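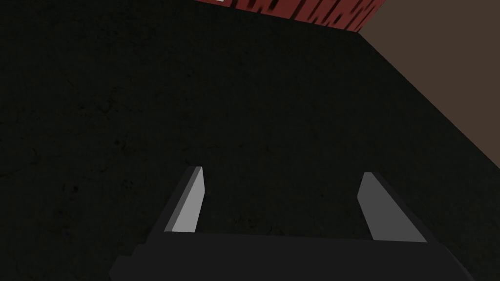
Monday night, the roof and the deductible

So the adjuster finally came! He was supposed to be here at nine and he pulled up at twenty past eleven, by which time I had drunk a whole pot of coffee and cleaned the kitchen twice out of pure nerves. His name is Dorin Lungu and he was perfectly nice, I will give him that. He went up the ladder, he took his pictures, he came down and wrote for a long time in the front seat of his car with the door open and one foot on my driveway.

The short version is that they agree it was the wind. That was the part I was scared of, because Amerley had to fight for months over whether hers was wind or "wear" (her word for it was different and I won't write it in here). The shingles over the back bedroom came off in that awful February storm, the water got in, the ceiling went brown and then it went soft. He wrote all that down and didn't argue.

Then we sat at the table and he went through the numbers. The repair quote from Radu Sârbu was 2,174 dollars, which I thought was pretty fair for the roof patch and the ceiling together. Dorin's figure was 1,919. I asked what happened to the rest and he said part of it is depreciation on the shingles, and I may get that back once the work is finished and I send in the final bill. May! I made him write down the name of the form. I also asked him to say the whole thing again slowly, and he did, so points for that.

And then the deductible comes off. I have been paying Mumell every month for years and I really, truly believed mine was 200. It says 200 on the front page. But wind and hail has its own line, on a page I have clearly never read in my life, and it's a percentage of what the house is insured for. I felt my stomach drop. We worked it out on the back of an envelope and what's left for me is a lot smaller than what I had already spent in my head. I'd been looking at curtains.

Called Ionuț Olteanu at the Mikstead office after lunch and was on hold for ages with that same piano tune. He said yes, I could have picked the flat deductible when I renewed, it would have been a bit more each month, and did I remember getting the letter? I did not remember the letter. I went and looked, and there it was in the drawer with the takeout menus, still sealed. So that's on me, I guess, though I do think they could say it in bigger print.

He says I can change it at the next renewal but not for this claim. I asked for quotes both ways, in writing. Amerley wants me to try Devmont too, she switched last year and pays less, but she has the newer roof and no dog, so who knows if it comes out the same for me. I'll call them tomorrow if I have the energy.

Oh - and the gutters! Radu says the one along the back is bent and it isn't in his quote, because he only saw it from the ladder this afternoon. Another 70 if he does it while he's up there. I emailed Dorin right away to ask if it can be added, with Radu's photo attached. No answer yet.

Bucket is still in the bedroom, just in case. It's supposed to rain again before the weekend and the tarp is flapping on one corner, I can hear it from here. I'm sleeping on the couch tonight with the dog, who thinks this is the best thing that has ever happened. Need to find the receipt for the old mattress before I go to bed, it's either in the blue folder or it's gone.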